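The Folding Table - gallery

Bekside / laundry room pages / gallery

Finally getting these up. Been sitting in a folder since December and I kept saying next week. So, quick intro and then the pictures and notes, in no real order.

The Bekside laundry room got its folding corner last fall. Before that it was a shelf over the radiator and everybody folded on top of the dryers, which meant you couldn't open the dryers. Now there's a proper surface, a cloth on it, a rail, decent shelves. 12 households use it, give or take who is away. The notes are mostly for new people who ask how the folding works and where the stuff came from. Skip around.

THE CLOTHS

We have a few and they rotate. The plain gray one is from Lindemann and is the workhorse, goes through at hot and comes out flat. The checked one shrank. Still use it, it just doesn't reach the corners anymore.

The tile pattern one is the favorite. Somebody brought it back from a vacation and gave it up for the room, very generous, I would have kept it. Please no bleach near it. Also please shake it outside and not over the floor drain, lint goes everywhere.

If a cloth has a stain, don't flip it and pretend. Put it in the Monday-to-whenever basket and take a fresh one from the top shelf.

SHIRTS, LONG SLEEVED

The one everyone argues about. Knit ones especially, they slide around and the sleeves never end up the same length. What works for me - lay it out flat first, whole thing, and take your time on that bit. Smooth from the middle out to the hem with the side of your hand. Get the collar sitting right before you touch anything else. Then one sleeve in, then the other, then the body.

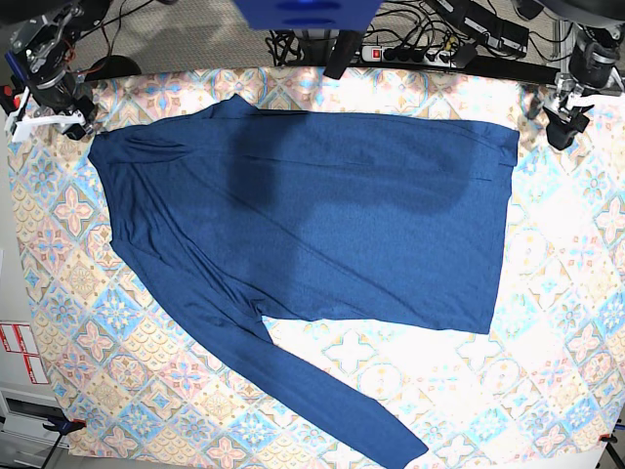 Bottom up in thirds after that, or in half if the shelf you're using is deep. I do thirds. The thin knits want a looser fold or you get a hard line across the front, and it stays there till the next wash. Thicker sweatshirts don't care, fold them however.

Dark colors go with dark colors, mostly because of the lint. A navy shirt that has been under a white towel for one night looks like it slept with a cat.

Buttoned shirts - top button, middle button, done. Don't do all of them. Life is short and so is the dryer cycle (30 minutes on the low setting, 20 if it's only thin stuff).

TOWELS

Thirds the long way, then in half, then in half again. Fold side facing out. I know some of you roll. Rolling is fine at home, on these shelves they unroll and fall on people.

Tea towels go in the small basket, unfolded is ok, seriously nobody minds.

FITTED SHEETS

No. Ask upstairs. There was a demonstration in the spring and I still can't do it. Tuck the corners inside eachother, make it a rectangle-ish thing, put it under the flat sheet so it doesn't show.

SHELVES AND BASKETS

Shelves are the Prostanico ones, the mid height set. Bought second hand, one bracket was bent, we swapped it. They hold more than they look like but please don't sit on the bottom one.

Baskets came with the Jindance order, same time as the drying rail. The rail was the good buy. Fold it in when you leave, the door hits it.

Full cost of the corner, for those who keep asking, came to 2,436 for everything - surface, shelves, rail, baskets, the lamp we ended up returning and getting a different one. Paid off, no more collecting.

LIGHT

Best in the morning. By late afternoon you cannot tell navy from black in there, and I have gone to work in one of each sock more than once. The new lamp helps. Switch is behind the shelf, left side, feel for it.

LEFT BEHIND

Things that turn up in the dryers and wait on the hook: single socks, a kids mitten, one very nice pillowcase that has been there since before the shelves. Someone please claim the pillowcase. Anything still on the hook at the end of the month goes in the rag bag, except the pillowcase, I can't bring myself to do it.

STILL TO COME

More pictures when I get to them. Want a good one of the towel stack and the rail when it's full, and somebody promised me one of the old dryer-top setup for comparision. If you have it, drop it in the shared folder under "corner", not under "misc", misc is a swamp.

Next page is the ironing board, such as it is.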